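Kitchen Table > Paperwork > Medical Bills

Search tips and fixes Go

November -- by Riet Hoekstra

Taming the medical bill pile without losing your table

My knee was repaired in the spring. The knee is fine. The paperwork is still in recovery.

If you have had anything done to you in a hospital lately, you know how the mail goes. First comes a sheet that says THIS IS NOT A BILL. Then comes a sheet that doesn't say that, and you wish it did. Mine came from the Alcombe clinic, the lab, and an anesthesia group I met for less than a minute before I stopped taking notes.

Start by clearing one flat surface, the biggest you have. Take off the fruit bowl and the mail that isn't medical. Put down a cloth if the top is slick, so the piles stay where you put them.
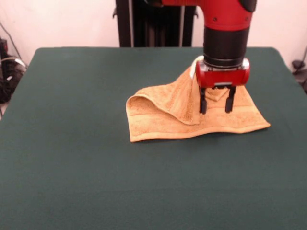 Orange towel on a green cloth.

Now sort by date of service. Do not sort by the date printed at the top of the letter, which only tells you when somebody's printer was in the mood. Every insurer statement gets clipped to the bill with the same service date. Anything left without a partner goes in its own stack, and that stack is where your money is hiding.

Mine held a lab bill for $2,217. The insurer's statement, once I found it stuck inside a seed catalog, put my share at $300. I called. I was on hold long enough to descale the kettle, and then a pleasant man fixed it in the time it takes to spell Hoekstra twice.

A few things I do now:

Ask for the itemized bill. The one they mail you is a summary, and $1,523 for "services" is not something I'd accept from a plumber either.

Write the call on the bill itself -- time, name, what they promised. Sticky notes fall off and go live under the refrigerator.

Don't pay on the first envelope. Wait for the insurer's statement, but keep an eye on the due date, and call before it passes if the statement hasn't shown up.

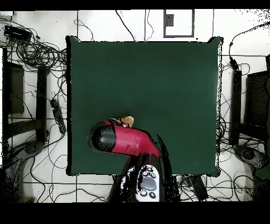
For storage, I went through the accordion file, the shoebox and a Prevside binder with tabs so stiff they took a fingernail. What stuck was a plain folder for each person in the house, newest sheet in front. A $50 copay receipt goes in too, even though it feels petty. It counts toward the deductible, and the deductible is petty right back.

Shred the duplicates, but keep anything with a claim number until that claim is settled and your taxes are done. Then put the fruit bowl back. Mine is still on top of the dryer.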